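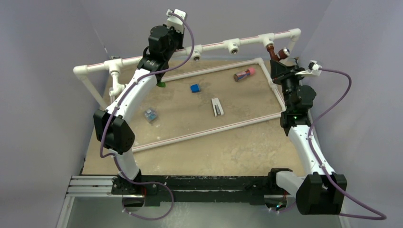 **Category: Robot arms & kits > Buying advice**

## Nirkau two-arm kit — worth it for desk sorting jobs?

Posted by Rhun Beddoe

Looking at the Nirkau twin kit, the one with both arms on a single rail. Price I got was $4000 plus shipping, which hurts. Want it for a small parts bench — picking up mixed stuff, cubes, cans, a stapler, little clear boxes, putting it where it belongs. Pic is the kind of setup I mean, white PVC pipe frame on the table and the objects inside it.

Questions:

- is the reach ok with one arm each side or do they fight over the middle
- do the cables snag
- is the Plovora gripper upgrade ($297) worth getting at the start

Not in a rush but would like to order before January. Cheers

---

### Answer from Vira Vasylenko (marked helpful)

Had the twin kit over 14 months. Reach is fine. The middle is where you'll swear at it. Both arms can get there so you need to set a keep-out zone for each or they'll knock wrists. Software does it, page is buried under "shared space", took me ages to find.

Cables — yes. Leave a decent loop at the wrist and run the rest back along the arm. Mine was too tight and the connector worked itself out every second day. Clip it, don't zip tie it hard, the link needs to bend.

Grippers, I'd wait. Stock fingers handle cubes and boxes no worries. Cans lying on their side roll a bit when the fingers close, so come in slow and go across the can, not along it. Stapler is a pain either way, grab it near the hinge. If you're still droping things after a month then buy the Plovora ones.

Also check what your table is coloured like. I had a pale top and white parts kept getting missed by my camera. Painted it a darker grey and it was mostly fixed.

---

### Answer from Wyn Harries

too dear imo. get one arm and see if you even need the second

---

### Answer from Emiko Ikeda

Agree with Vira on the cables. Only thing I'd add — ask for the spare wrist connector when you order, Gurusach had them seperately last I looked but shipping was slow. And bolt the rail down propely before you calibrate, I had to redo the lot.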